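Print this thread | E-mail this thread

Parallel grippers on flat stock – worth swapping?

skulow_bench wrote:
Has anyone put the Lysenko fingers up against the stock ones on thin flat stuff? The Busisar sales page claims 300 picks without a drop. Picks of what?

fluluria7 wrote:
We ran them for a week. Fewer drops on cartons, no difference on cardboard. I'd still buy them.

skulow_bench wrote:
"Fewer" than what? If you didn't log it, I don't believe it.

fluluria7 wrote:
I logged 46 drops with the stock fingers and seven with the Lysenkos. Same arms, same controller. Believe what you like.

Yaroslav Harasym wrote:
Over how many tries, though? And cartons are easy. Try a square of corrugated lying flat on the table, one arm on each side. Ours has chunky black fingers on both arms, and getting hold of one edge tells you very little. I want to see the second arm close on the other edge without shoving the sheet sideways.

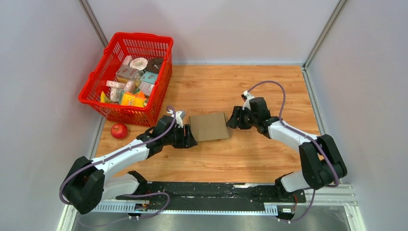

So before anyone spends 3779 on a new set, check your timing between the arms. I suspect half of what gets blamed on fingers is the controller – mine was lagging until Wednesday and I'd have sworn it was grip.

fluluria7 wrote:
Mine wasn't lagging. I checked that first.

skulow_bench wrote:
Post the log, then. I'm holding on to my money until I see it.

Print this thread | E-mail this thread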